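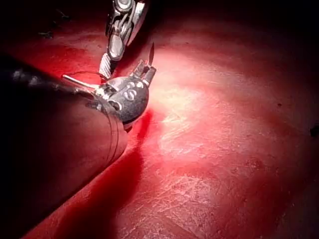
4.2 Lock-up expiry and the quoted spread

The preceding section treated the offer price as given and asked how far the first closing price departed from it. We now turn to the end of the lock-up period, when insiders and early investors may sell for the first time. The sample is unchanged and consists of 377 ordinary share listings for which the prospectus states the length of the lock-up in calendar days. Listings with a lock-up that ends on a condition, such as the publication of results, are left out, as the date cannot be known to the market in advance.

For each listing we take the last quoted bid and ask in every five-minute interval and compute the relative spread as the difference divided by the midpoint. The daily figure is the median of these intervals. Quotes for fewer than 100 shares on either side are dropped. The spread is then indexed, with the average over the month before the event window set to 100, so that heavily traded and thinly traded shares can be placed on one scale. Prices were downloaded on July 14, 2022 and later corrections by the data vendor have not been applied.

Two points about the event date need stating. First, a lock-up that ends on a day when the market is closed is moved forward to the next trading day. Second, where the underwriter waived part of the lock-up early, we use the date of the waiver for the shares released and keep the original date for the rest. A listing of this kind therefore enters the panel twice, with weights in proportion to the number of shares concerned. Caron and Butkienė treat such cases as a single event at the earlier date. Their choice gives a cleaner panel but mixes an announced release with an unannounced one, and we report it only as a check.

The spread begins to widen before expiry. Most of the movement falls in the last four trading days, and it is stronger where one holder owns a large share of the locked stock. Depth at the best quote falls over the same days. On the expiry day itself volume rises sharply, while the spread narrows slightly against the day before. This ordering is consistent with market makers setting wider quotes against the chance of a large block, then revising once the block has either appeared or failed to appear. It does not separate that account from a plain inventory effect, in which dealers reduce their positions ahead of a known increase in supply.

Four listings are examined singly, as their registers of holders permit a daily count of the shares released. Olavow and Zurkus had dispersed ownership at listing, and in both the spread stays close to its indexed base throughout the window. Zoëga had one venture fund holding most of the locked stock. Its spread widened early and remained wide for six days after expiry, although the fund did not file a sale in that time. Watell, which is classed under medical equipment, is the fourth and behaves much as Zoëga does until the expiry day, when a block was placed after the close at a small discount.

Figure 6. Medical equipment: instrument wrist and metallic grasper with suture threads at a narrow, slit-like incision.

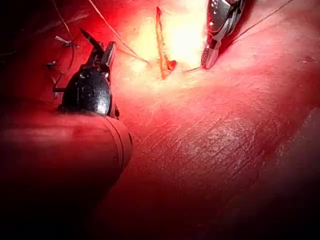 The discount on the Watell block was smaller than the fall in the share price over the preceding four days. A holder who waited for the expiry day and sold in one transaction thus bore most of the cost before the sale was made. In a fixed-effects regression on the full panel, the pre-expiry price change takes a negative coefficient on ownership concentration, and the coefficient keeps its sign when sector and listing venue are added. It loses significance when the three largest listings are removed — a weakness we return to in Section 5.

We also ran the test on placebo dates. For each listing a date was drawn at random from the locked period, excluding the event window and any day with a results announcement. After exclusions this produced 405 placebo windows, some listings supplying more than one. No widening of the spread is found in them, and depth shows no trend.

The estimates should be read with the selection of the sample in mind. Companies that were taken over or delisted before expiry do not appear, and listings made without a lock-up are outside the design altogether. Results by length of lock-up are given in Table 7, where the shortest group contains too few events in February for the monthly effects to be estimated.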